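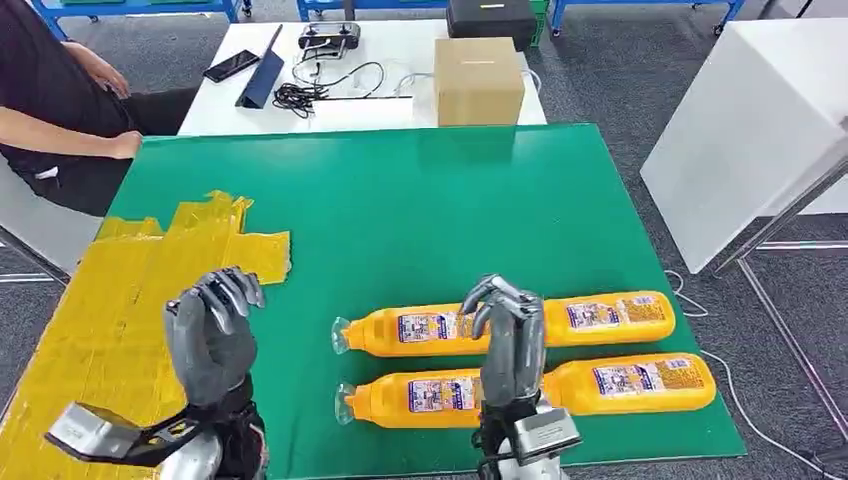
Sorting and Packing Cleaning Supplies: Report on Our Spring Project
Renato Javier and Dagný Baldursdóttir

Our class picked the supply shelf as its project, and we loved it more than we expected to! The question was simple: how should bottles and gloves be laid out so a person can pack a kit without stopping to think? We had 3 weeks and 48 kits to fill for the Gestorier workshop.

Bottles came first. We tried them standing up, then on their sides in rows with all the tips pointing the same way. Rows won easily. You can read the labels and grab one without knocking over its neighbor, and the green mat made the orange plastic really easy to spot.

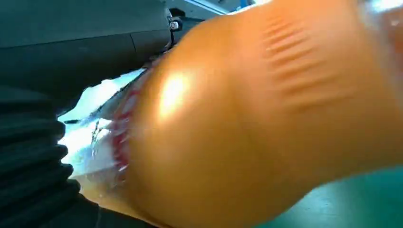 Gloves were the fun part, because they never stay where you put them. Folding them flat took forever, so Dagný suggested laying each one with the grip side up. The raised ridges on the orange rubber give you something to look for, while the smooth part is slightly shiny and looks much the same whichever way it is turned. After that we hardly ever packed a glove upside down.

Next we want to try the same layout with sponges and brushes, and Renato has already drawn a plan for the lower shelf.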